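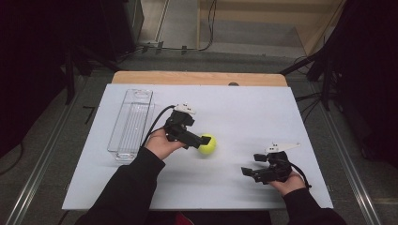
Have you ever wondered why some things bounce and others just go splat? Drop a pebble and it clacks and lies still. Drop a lump of dough and it flattens itself on the floor and looks sorry about it. But let go of a rubber ball and up it comes again, nearly into your hand. A bounce is really a squash followed by an un-squash, and it all happens so quickly that your eyes miss the best bit. You know the yellow-green of a tennis ball, like the one beside the clear plastic container? A ball like that is one of the very best things to learn about bouncing with, so if you have one at the bottom of a cupboard, or if the dog can be talked into lending you one, go and fetch it now and I'll wait.

What happens in a bounce

Hold your ball up at the height of your chin. It isn't moving, but it has something saved up inside it, a bit like pocket money, and that something is called energy. The higher you lift the ball, the more energy it has saved. When you let go, gravity (the pull that keeps us all on the ground) tugs it downwards, and the saved-up energy is spent on going faster and faster.

Then the ball meets the floor! The bottom of it goes flat, and the air and the rubber inside are squeezed together. Rubber doesn't like staying squeezed. It pushes back into its proper shape, and in doing so it pushes against the floor, and the floor pushes the ball up into the air again.

Dough squashes too, of course, but it is perfectly happy to stay squashed, so there is no push back and no bounce. Grown-ups have a word for things that spring back to their old shape – they call them elastic.

Why it never comes back all the way

Try it and see. Drop the ball (don't throw it, that's cheating) and watch how high it gets. It will always stop short of where it started, and the next bounce will be lower still, and the next one lower than that, until it is only pattering along the floor.

Where has the energy gone? Some of it turned into the sound you heard, that nice hollow thump. Some of it went into warming the ball, only a very tiny bit, far too little for you to feel with one drop. People who play squash know all about this, though. Their little rubber balls are quite dull when they are cold, and the players knock them against the wall for a while before a game to warm them up and make them livelier.

A bouncing test to try at home

My friend Ok-hee Bang showed me this one, and we spent a whole rainy afternoon in January doing it on her kitchen floor. You will need a ball, a tape measure, some sticky tape and somebody patient.

Stick the tape measure up the wall with the zero end at the floor. Hold the ball so that its bottom is level with 137 centimetres, and let go. Your patient person should crouch down and look straight across to see how high the bottom of the ball gets. Write it down. Ours reached 82 centimetres on the kitchen tiles, and on the thick rug in the hall it managed only 51, and Ok-hee made me do it again as she thought I had looked from too high up.

The rug is soft, you see, and it soaks up a good deal of the energy for itself. Now try grass, or a doormat, or the pavement if you have a grown-up with you and there's no road nearby. You could also put the ball in the fridge overnight and test it at breakfast. Have a guess first, and write your guess down before you look.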